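4. Building the Gripper at Grutcombe

4.1 Why we built our own

I should say up front that I'm not a hardware person. I write the software that turns recordings into training data, and before this project the most mechanical thing I had ever put together was a bike rack (it wobbled). But the hand-held grippers we could borrow were always in somebody else's hands, and Raimonds Lepik had a bench at Grutcombe, the shared workshop a few streets from my apartment, with a printer that sat idle most evenings. So we built one. We called it Kütt, and by the end I was fonder of it than I probably should be of a tool for picking up pens.

The plan was simple enough. A person holds the gripper, squeezes it, does ordinary things on a table, and a wide camera above the fingers records what the fingers do. No arm is involved at this stage. Everything the robot learns later comes from those recordings, so the view of the fingertips matters more than nearly anything else in the build, and we got it wrong twice before we got it right.

4.2 Fingers and pads

Each finger is a pale block with a triangular ribbed pad screwed onto it. The magenta was Raimonds's choice, and I argued against it for a whole evening. I wanted gray! I lost, and I'm glad I did, as bright pads are very easy to pick out against a wood tabletop and the tracking code hardly ever mistakes them for something else. The dark gray edge along the inner side of each pad helps too, giving us a clean line to follow as the fingers close.

The screw holes face the camera. That started out as laziness – we didn't want to take the whole head apart every time we swapped a pad – but Laine Šimkus noticed that the holes make decent reference points for checking whether a block has shifted. We now run that check at the start of every recording. If the holes have moved from where they ought to be, somebody gets the screwdriver out.

The finished tool weighs 482 grams. I could hold the first version for a few minutes before my wrist complained, and most of what we trimmed came out of the handle. Kadri Kalniņš, who has smaller hands than either of us, did the final shaping with a file and a lot of muttering.

4.3 The table

We had meant to record at the bench, but it was a mess of clamps and somebody's half-finished lamp, so we took over the big table in the front room. It has a pale wood top with a rounded outline, and the wide lens bends it even further, so straight-line tricks for finding the table edge were no use to us at all. I ended up fitting a curve to the rim and leaving it at that.

For objects we stuck to things you'd find on anybody's table. Figure 4 has the mouse on the printed cloth, with the flower vases, the remote and the marker beyond it. I like the cloth a lot as a test item: it's flat, it's busy, and a black mouse on top of it gives the software both a strong outline and a very confusing background.

Figure 4. View from Kütt over the front-room table, fingers open, mouse on the cloth.
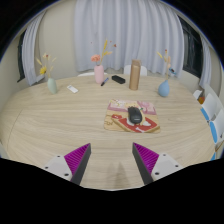
Vaida Koppel wrote the task list, and she kept it short on purpose. Move the mouse to the cloth or off it. Pick up the marker and put it down by a vase. Turn the remote. Nothing needed a steady surgeon's hand, and anyone in the workshop could try it after 2 minutes of practice. We asked people to begin each take with the fingers open and held still, which gave us a clean stretch for the screw-hole check, and then to work at whatever speed felt natural.

We started recording on 26 April 2025 and kept going into June, ending with 2,606 takes. Of those I threw out 400, mostly for failed finger tracking or a take that ended before the object was let go. A few went because people had talked themselves into a joke and forgotten the task. I kept the slow, clumsy ones on purpose, and Wycliffe Bakilana and I still disagree over that. His view is that they teach the arm to dither. Mine is that a learner that has only seen confident people doesn't know what to do when it misses. We tried it both ways, and I'll come back to that argument in Section 6.

4.4 What the lens sees

The lens takes in a lot more than the tabletop. With the tool held back a little, we get chairs, curtains, windows and even the ceiling lights (Figure 5). I had planned to crop all that out. Then Laine ran a quick comparison and found that the room helped with working out where the gripper was between one moment and the next. The table by itself is pale and smooth, with faint grain that gives the software very little to hold on to, while the chairs and window frames are full of corners and strong edges. So the room stays in for position, and the cropped view goes to the part that learns grasping.

The black area at the bottom doesn't carry any information for us, and we mask it before training. We use one fixed mask for all takes – drawn by hand, by me, with a fair amount of swearing at the wavy upper boundary.

Figure 5. A wider view of the same table, with the mouse to the left of the cloth.
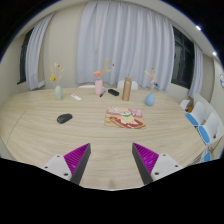
4.5 Things we would change

The handle first. It's comfortable for picking things up from above, but reaching in low and sideways puts your elbow somewhere silly, and you can hear people sigh on the audio. Raimonds has sketched a version with a turned grip, and we'd like to print it before the next round.

I'd also make the pads quicker to swap. Four screws sounds like nothing until you've done it late in the evening with the last good screwdriver missing. Kadri wants a sliding clip. I'm a bit nervous about a clip working loose in the middle of a take, though the reference-point check should flag it if the block shifts, and a pad coming off altogether would be hard to miss.

And we need another table. All our takes come from one room, and Wycliffe's early trials on a dark desktop at Lurudville went noticeably worse than the ones at Grutcombe. Vaida has already offered her kitchen.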